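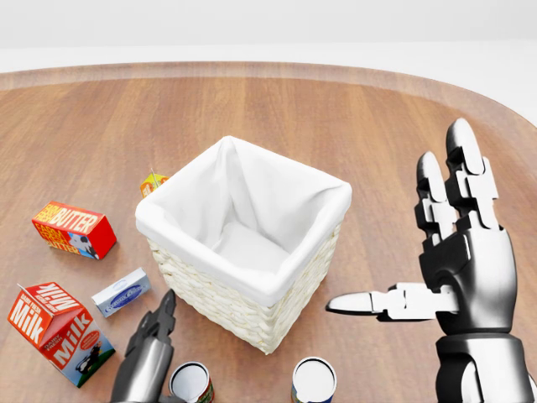

Panier vide au centre, courses autour : beurre, lait, deux boîtes de conserve. Vue du simulateur, main droite ouverte.

Rangement des courses – l'incident de la main droite
Galerie mise en ligne le 27 novembre 2025 par Sofia Vilela, atelier Ovura, Hirville

Depuis août, nous faisons tourner en simulation une tâche simple : mettre des produits d'épicerie dans un panier doublé de tissu. Sur 925 essais, 36 se sont terminés par un arrêt d'urgence, tous du côté droit.

Le défaut vient du pouce. Quand la consigne de fermeture arrive en retard, il reste tendu pendant que le bras descend, et l'effort au poignet dépasse le seuil. La pince gauche n'est pas concernée.

Rodrigo Godinho a retrouvé le retard dans les journaux à partir de l'essai 682. Qianru Liang a ajouté une attente de 60 ms avant la descente – correctif provisoire, à valider par Joaquim Antunes.

D'ici là, pas de transfert sur le robot réel. Les journaux complets sont à demander à Sofia.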